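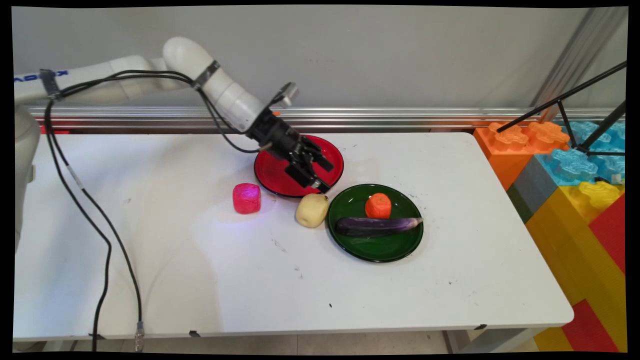 트루디 도넬리는 팔 값만 보고 예산을 올렸다가 그리퍼와 작업대 때문에 품의를 두 번 썼다고 한다. 같은 문의가 계속 들어와서 이 페이지에서는 장비를 품목별로 나누어 적는다.

장비 > 협동로봇 > 탁상형 조작 셀 > 디스홀름(Disholm) 작업대 세트

공유 16 · 댓글 2

디스홀름 작업대 세트는 탁상에서 집기와 옮겨 놓기를 반복하는 연구실, 교육기관, 시험실을 위한 구성이다. 로봇 팔과 다지 그리퍼, 손목 센서 모듈, 흰색 상판 테이블을 한 셀로 묶어 견적을 낸다. 이미 팔을 보유한 곳은 팔을 뺀 구성으로 주문할 수 있다.

기본 구성
로봇 팔 1대와 제어기
다지 그리퍼 1개, 손목 어댑터 포함
손목 상부 센서 모듈
작업 테이블과 알루미늄 레일
케이블 세트, 팔 외부 고정용 밴드

별도 구매
고정형 카메라와 스탠드
접시, 모형 채소, 블록 등 조작용 물체
예비 손가락 부품
현장 설치와 교육

예산을 잡을 때

팔과 제어기는 금액이 커서 빠뜨리는 일이 드물다. 견적을 다시 받게 되는 항목은 대개 그리퍼 쪽이다. 다지 그리퍼는 두 손가락 평행 그리퍼보다 비싸고 손가락 부품이 소모된다. 점검 주기는 구동 300시간이며, 교체 권장 시점은 2000시간이다. 하루 종일 돌리는 셀이라면 첫해 예산에 예비 손가락 한 벌을 넣는 것이 좋다. 하루 한두 시간만 쓰는 곳은 이듬해로 미뤄도 된다.

조작용 물체는 금액이 작지만 항목을 따로 만들어 두어야 한다. 소모품비로 처리하는 기관이 많고, 장비비에 섞으면 나중에 추가 구매가 번거롭다. 가지나 감자 모양처럼 길고 둥근 것, 큐브처럼 각진 것, 접시처럼 납작한 것을 섞어서 준비한다. 접시는 색이 다른 것으로 두 장 이상을 권한다. 물체 지정 작업을 시험할 때 구분이 쉽다.

케이블

손목에서 나온 케이블은 팔 바깥쪽을 따라 돌아 테이블 옆으로 내려간다. 팔이 가장 멀리 뻗은 자세에서도 당겨지지 않도록 여유 길이를 두고, 고정 밴드는 관절 바로 위를 피해 묶는다. 커넥터가 바닥 가까이에 오게 되면 발이나 의자 바퀴에 걸리지 않는지 확인한다. 연장 케이블은 기본 구성에 없으므로 제어기를 테이블에서 떨어진 곳에 둘 계획이면 주문서에 길이를 적어야 한다.

작업대

상판은 밝은 단색이다. 흰색은 물체와 대비가 좋지만 사용 흔적이 눈에 띈다. 자국이 인식 시험에 영향을 줄 수 있는 작업이면 교체용 상판을 함께 주문한다. 회색 상판도 가격은 같다. 뒤쪽 레일과 기둥에는 브래킷을 달 수 있고, 브래킷 규격은 도면을 요청하면 보내 준다.

설치 공간은 테이블 크기가 아니라 팔의 도달 범위로 계산한다. 스탠드를 세울 자리와 사람이 물체를 다시 놓으러 드나드는 자리도 필요하다. 비상정지 버튼은 그 사람이 서는 쪽에 둔다.

납기와 설치

발주 후 납기는 16주다. 재고가 있는 구성은 더 빠르지만 그리퍼는 주문 생산이라 당겨지지 않는다. 연말 회계 마감에 맞춰야 하는 기관은 11월 검수를 기준으로 거꾸로 계산해 발주한다. 설치와 기본 교육은 2일이 걸리고, 오전 9시에 시작한다. 설치 전에 전원 위치, 바닥 평탄도, 반입 경로를 확인하는 점검표를 보낸다.

보증

팔과 제어기는 2년, 그리퍼와 센서 모듈은 1년이다. 손가락 부품과 케이블 밴드는 소모품으로 보아 보증에서 제외한다. 충돌로 생긴 손상은 로그를 확인한 뒤 유상으로 수리한다. 수리 기간에 쓸 대체 그리퍼는 유지보수 계약 고객에게 우선 제공된다.

견적 요청

기관명, 보유한 팔의 유무, 하루 예상 가동 시간, 설치할 방의 크기를 적어 보내면 품목별 견적서를 만든다. 총액만 적힌 견적서가 필요한 기관은 요청서에 따로 표시한다. 구성 상담은 엘비라 구스만, 설치 일정은 랑이 위홍이가 맡고 있다.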